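The Flallico Letter
Thursday, August 21, 2025

Reading to the cats

I've been meaning to write this one up since spring, and my sister-in-law finally shamed me into it by asking at dinner what exactly I do on my afternoons off. I read out loud to cats. At a shelter. And I love it, and I think more people should be doing it, so here goes!

The shelter is Sukum, out past the feed store, and it has a reading hour that's open to anybody over the age of six (kids need a grown-up along). You bring a book or you borrow one from the bin by the door, they hand you a floor cushion, and you sit down in front of a kennel and read. That's the whole thing. You aren't supposed to reach in or coax or make kissy noises. You just read at a normal volume and let the cat decide what to do about you.

My first cat was a big gray tom who spent my entire visit with his face in the corner. I read him two chapters of a mystery with a terrible detective in it and he never turned his head. I went home a little insulted, to tell the truth. The next visit was the same, except one ear kept swiveling around toward me whenever the detective talked (I do a voice). By the time we got to the murderer he was lying up against the bars with his feet tucked under. I cried in my car like a fool.

I asked the staff if there's real science behind it and got a sensible answer, which was that they think the main thing is a calm human voice with no demands attached to it. A shelter is a noisy place. Doors bang, dogs bark two rooms over, and most of the people a cat meets there want to pick it up or give it a pill. Somebody sitting down low, looking at a page instead of straight at them, is a nice change. I can tell you what it does for me, anyway. I go in all wound up from work and I come out slow. My phone stays in my bag. I've read more books this year than in the last five put together, even if half of them were picked for how they sound and I couldn't tell you how a couple of them ended.

What to read, if you're wondering: long sentences go over well. Cookbooks are good. Old travel books are very good. I tried poetry and kept getting self-conscious about the man mopping the hallway. The kids mostly bring picture books and hold them up so the cats can see, and nobody should ever tell them to stop.

A few practical things, because I got some of these wrong. Wear pants you don't care about. Skip perfume and anything with a strong smell. Don't wear the jingly bracelet (sorry, gray tom). Bring a sweater even in summer, as the cat side is kept cool and you'll be on the floor for a good while. And eat before or after, never in there. There's a table out in the break room for snacks, and you wash your hands on your way back.
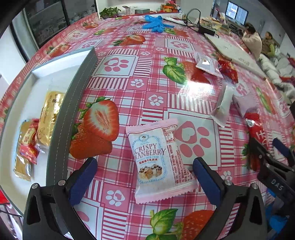
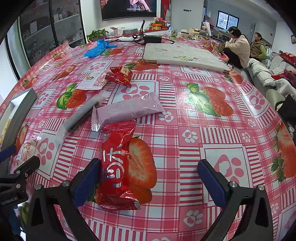 The dog side has its own version now, though it's a different animal, so to speak. The dogs get read to from the hallway, and the idea is that they hear you before they see you and figure out that a person walking up isn't always a big event. It takes a louder voice and a thicker skin, as there's a beagle mix who talks over everyone. I've done it twice and gone back to the cats.

If you'd like to try it, the sign-up is a paper sheet at the Sukum front desk, and you need to do a short orientation before your first time. It's mostly about latches. They could really use folks on weekdays, when it's quiet and the shy ones are more likely to come forward. They're also hoping to run an evening hour starting in October if enough people put their names down, so please do, even if you can only manage one a month.

They're after books too. The Nirnonik bookstore has a box by the register where you can drop off used paperbacks, and the goal is 200 of them before the cold weather. Mine's a bag of seven mysteries, all with the same terrible detective. No missing covers, please, and nothing that's been in a damp basement.

The gray tom went home with a retired couple in July, by the way. I'm reading to a small tortoiseshell now who sits in her litter box and glares at me over the edge. We're on chapter four.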